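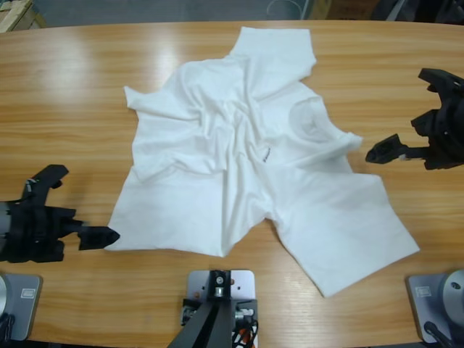

White T-shirt on a wooden table

Onion price below cost, sell now or store?

Posted by Esko Lappalainen, Saturday, October 1, 2022

Hello all. I grow yellow onions near Vunalthorpe, this is my fourth season. English is not my first language, so please ask if something is unclear.

I have 864 sacks in the shed, already cured. The packing house Manninen offers a price that does not cover my seed and diesel. They say there is too much onion everywhere and they will not go higher in October. My neighbor tells me to wait until after the new year. I have a loan payment of $2948 in the spring and I am afraid to lose the crop to rot. The shed has one fan and no cooling. Is it wise to wait, or must I take the low price?

Lorne Robichaud
I was in the same place two seasons ago. I would not put everything on one card. Sell enough now that you can sleep, and keep the best for later. Before you decide, sort the sacks. Onions with thick necks or soft spots should go first, whatever the price is, as they will not keep until winter. The hard ones with dry, thin necks can wait if your fan moves air through the whole pile.

Also read the paper from Manninen carefully. In my contract there was a deduction for small sizes which I understood only when the payment came. Talk to your bank already now, before the payment is late. Mine agreed to move the date by 30 days, and the woman there was quite kind about it. Which variety do you have? Some keep much worse than others.

Herby
wait. price always goes up after xmas

Dutitz
It does not always go up, Herby. I waited one year and in February it was lower than in fall, and I had thrown away many sacks besides. Esko, try also the small shops and school kitchens. I sold 2000 pounds this way last winter, in small lots. It is a lot of driving, but they paid on delivery.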